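### 4.3 Hooded garments and the flat-surface assumption

Much of the household literature on folding treats the garment as a rectangle with two flaps. A T-shirt more or less obliges. You lay it down, smooth it, bring the sides in, and the printed instructions that come with most storage systems will get you to something that fits in a drawer. Our doubt, which began with the pilot interviews in Sendthorpe and has not gone away since, is whether this says anything useful about the clothes people complain about. In the 521 diary entries we coded for this section, hooded sweatshirts were named as "annoying" or "not worth it" more often than any other item except fitted sheets.

The guides are remarkably calm on the matter. The Livus booklet, which 200 of our households had been given with a set of shelf boxes, deals with hoods in one sentence: "Fold the hood down neatly and continue as for a shirt." It does not say what to do with a zipper that will not lie straight, or where the drawstrings should go. The Kourkoulas method, which several respondents had learned secondhand, asks the reader to "begin with the garment fully flat," and then shows a drawing in which it is. We could not find any account of how long it takes to get there, or whether people bother.

We suspect that many do not. Respondents used the word "flat" freely, and when asked what they meant, they gave answers that would not satisfy the author of a booklet. For one, a sweatshirt was flat once it was "the right way up and not inside out." Another said it was flat when she could see the pocket. Duman's earlier coding sheet had a single box for this stage, marked "spread," and two coders working from the same material disagreed on it so often that we dropped the box and wrote short notes in its place.

Figure 6 shows why the box failed. Either state could fairly be called spread, and both fall short of what the Kourkoulas drawing asks for.
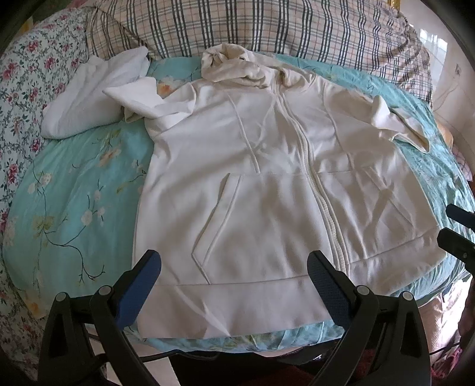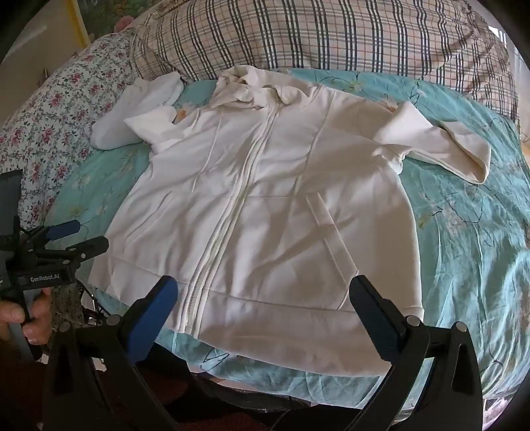
**Figure 6.** A zip-up hooded sweatshirt laid face up on a bed. In both views the hood is bunched and one sleeve is folded back near the shoulder or over the body.

Three features matter for the argument. The first is the hood, which has no flat state of its own. It is a curved piece sewn to a flat one, and pressing it down only moves the extra cloth somewhere else. Margaritis has argued that the hood should be treated as a separate object and folded first, toward the body, before anything is done to the sleeves. This is sensible on paper. Few of our respondents did it in that order, and those who did were not faster or, by their own rating, any happier with the result.

The second is the front opening. In the first view in Figure 6 the zipper curves down and to the right on its way through the body, and the placket stands up from the cloth around it. Folding instructions nearly always use the center line of a garment as their reference, and on a zip-up sweatshirt the zipper is the obvious candidate. If the zipper curves, the two halves measured from it will not match, and a person following the booklet with care may end up with a worse fold than one who ignores it and works from the outer edges. We do not claim that this happens often. We claim only that the booklets have not considered it.

The third is the sleeves. Nearly every method assumes that they begin in the same position, stretched out to either side. Our notes suggest that a good share of people leave one or both partly folded from the moment the garment is put down, and see no reason to undo this when the sleeve is going to be folded in anyway. Whether that counts as a mistake depends on what the fold is for. If the aim is a stack of equal bundles, it may matter. If the aim is to clear the bed before bedtime – which was the reason given most often in the diaries – it is hard to see that it does.

The bed itself deserves a word, given that the trade literature hardly mentions it. The Flarel survey, with 2,745 replies, asked where people kept their folded clothes but never where they did the folding. Among our 100 follow-up households the bed was the usual place. It is soft, it gives under the hand, and it often has pillows and other laundry on it already, so the clear working area is smaller than the mattress. A hard table would suit the printed methods better. Respondents with a large enough table mostly said that they used it for something else.

We would be wary of reading too much into this. The diaries were kept by people who had agreed to think about folding, which most people have not, and complaints are easier to write down than contentment. The notes on garment state were made by two coders who by then knew what we were looking for. It also remains possible that the short instruction for hoods is short for a good reason, and that a reader who owns three sweatshirts needs no more than one sentence. The interviews reported in Section 4.4 give some support to that view, although they leave open the question of what respondents had in mind when they told us the job was done.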